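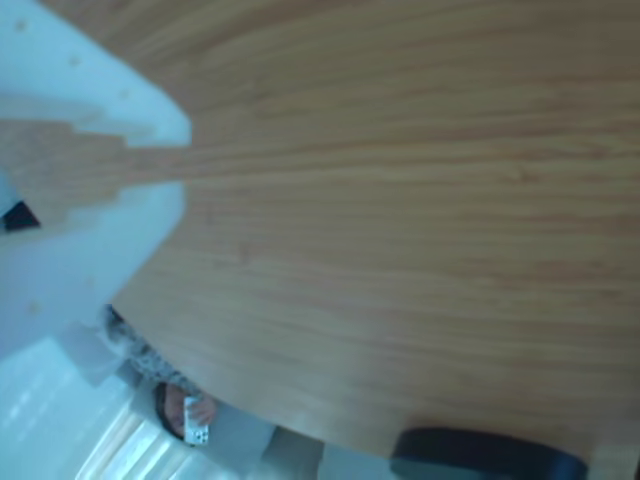

Viltau Table Oil, four months in

I bought the small tin of Viltau in February, after the old wax on our kitchen table started going gray near the sink side. The tin holds 200 ml. The label says that covers two coats on a table for four, and in my case it did, with a little left over for a cutting board.

Putting it on is simple. Sand lightly, wipe off the dust, spread the oil with a lint-free cloth and take off the extra after 15 minutes. I skipped that last step on one leg and it stayed sticky until Sunday. The smell is mild – closer to nuts than to paint – and was gone by the next evening.

The color changed less than I expected. With Clukier, which I used before, the wood went orange within weeks. Viltau leaves it a shade darker and then stops. Water beads up well. Red wine left overnight did leave a ring, but a second rub with the oil took most of it out.

Heat is the weak point. A hot mug makes a pale mark that fades slowly, so we went back to coasters.

The lid is poor. Mine bent the first time I opened it, and the rest of the oil had to go into a jam jar. Stellwood sells a similar oil in a bottle with a screw cap, for a bit more money.

I would buy Viltau again for a table that gets daily use. For a desk or a shelf, plain wax is cheaper and does the job.

Lutz Kramer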